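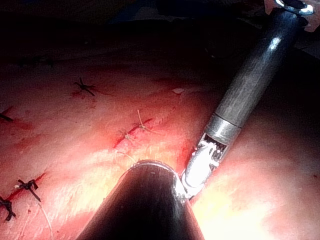
Figure 3. Tissue and stitching at close range. (a) Glossy tissue surface, pale where the light is strongest and darker towards the top.

4. What can be judged by looking

4.1 Surface, shine and thread

Most published accounts of stitching quality begin with the look of the closed line. The stitches are even, the edges lie flat, the tails are short, and from this the reader is invited to conclude that the closure is a good one. We used the same kind of judgement ourselves in the February round of this work, and we have come to trust it a good deal less than we did. The present section sets out why.

The first difficulty is the surface. Moist or shiny tissue sends back a great deal of light, and a strong highlight can hide the very things a rater is asked to report. In Figure 3a the brightest parts are close to white, while the tissue near the top drops away into maroon and then into shadow. A rater asked whether such a surface is pale (which many scoring sheets treat as a warning of too much tension) has to decide first whether the paleness belongs to the tissue or to the lamp. Our raters disagreed on this point more than on any other. When the same views were shown to them again with no hint that they were repeats, several disagreed with themselves.

The Pillai sheet, on which our own scoring is based, gives a full fifth of its marks to colour at the wound edge. We kept that item in so that our totals could be set against earlier ones, but we do not put any weight on it. A score that moves when the light moves is telling us about the light.

The second difficulty is the thread. Colour of thread is usually mentioned in a methods section and then forgotten. It should not be. A dark thread on pink tissue is easy to find and easy to judge, and a light tan or white one can be lost against a highlight. Green falls somewhere between the two: in Figure 3b the loop around the jaw tips is plain enough against grey metal, yet the loose strand running off to the right is so faint against the surface behind it that we would not blame anyone for missing it. That strand matters. Slack on the free side is one of the few things a rater could in principle use to judge how a throw will sit once it is drawn down, and it is the part most easily missed.

The Ollgate protocol asks raters to score "thread handling" at the moment of looping. We found this item close to useless when applied to single views. A loop at rest shows where the thread is. It says very little about how hard it is being held, and nothing about whether the knot that follows will be square. Raters nevertheless gave firm scores, and seldom chose the "cannot tell" box. We read this as a weakness of the sheet, which places that box last and in smaller type.
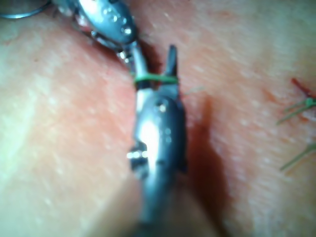
4.2 SPACING AND TAILS

Even spacing is the item on which everyone agrees, and for that reason we looked at it hardest. In total 91 closed lines were scored for spacing by eye and then measured with callipers. The two sets of values followed each other well. Raters can see whether stitches are evenly placed, and we have no quarrel with that part of the literature.

What we do quarrel with is the next step. Even spacing is taken as a sign of even tension, and even tension as a sign of a closure that will hold. Neither step was borne out in our pull tests. Some of the neatest lines parted early, usually at one knot that had looked no different from its neighbours. Several ragged ones held well past the point at which we stopped. We do not claim that neatness is worthless, only that in our hands it did not predict much beyond neatness.

Spacing also says nothing about the part of a wound that has not yet been reached. Figure 3c shows the point well. Four interrupted sutures stand at fairly even intervals, and a rater working down the sheet would mark them kindly. To the right of the last one the incision is still open as a shallow oval, red at the base. On both the Pillai and the Ollgate sheets an average spacing score would be unchanged by that gap, because the gap lies outside the stitches and the average is taken only between them. We added a separate item for the length left open. It is a dull fix and we were surprised that it was missing.

Tails deserve a word too. Short, stiff ends that stand up from the surface are often read as tidy, and long ones as careless. In the same view one long tail hangs below the wound line from the rightmost stitch. Under the usual rules this costs a mark. We see no good reason why it should, if the end can still be trimmed. A tail cut too short is the more serious fault, as it leaves too little thread to stop the knot slipping, and a closely cut tail tends to look very clean.

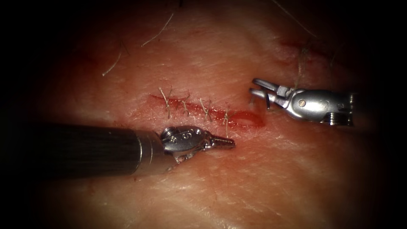

A reader of the earlier draft argued that this was unfair to the people scoring, and that a trained eye takes in more than a sheet can list. Experienced raters, in this view, see tension in the way the edges meet, and would never be fooled by spacing alone. We took the objection seriously and ran the comparison again with the nine most experienced raters only. Agreement between them rose. Agreement with the pull tests did not. It seems to us that long practice had taught them to give the same answer as one another, and we would need better evidence than we have before calling that skill in judging strength.

The same reader suggested that blood along the edge might serve as a guide, on the grounds that a well-drawn edge should show less of it. We are doubtful. Red streaks beside a stitch may come from the cut, from the needle, or from something wiped across the surface, and a single view cannot separate these. The line at the centre of Figure 3d carries streaks of red and short pale thread ends. The incision above it, closed with two knots, is lined with red as well. On the left, a third line is held by four black knots in a roughly straight row. Asked to rank lines like these, most raters put the black row first. We suspect that contrast and straightness did much of the work, and we cannot rule out that the thread colour alone would have been enough.

To test this we used the Idulier set, in which the same closures are shown with the thread recoloured. Dark thread gained marks on every item, including two items that have nothing to do with thread. The gain was small for any one view but it was steady, and across some 300 paired views it was larger than the difference usually reported between beginners and trained hands. If that result stands up elsewhere, a fair number of earlier comparisons will need to be looked at again, beginning with those that used one thread for practice and another for assessment.
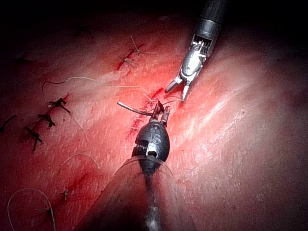

4.3 Limits of the present comparison

Our own numbers should be read with the same caution. The pull tests were made on short lines, and short lines flatter a weak knot. All loads were applied at right angles to the wound, although in use the strain comes from several sides. The recoloured views were prepared by hand, and a sharp-eyed rater may have noticed.

The Okilwood group has proposed a pooled score built from 1000 views, on the reasoning that errors of light and colour will cancel out. They may do so if they fall at random. Ours did not: bright surfaces and pale thread pushed scores the same way each time, and adding more views of that kind would only make us surer of a wrong figure. Until a scoring sheet has been checked against a physical test on the same closures, we would advise reporting spacing, open length and tail length as plain measurements, with no total.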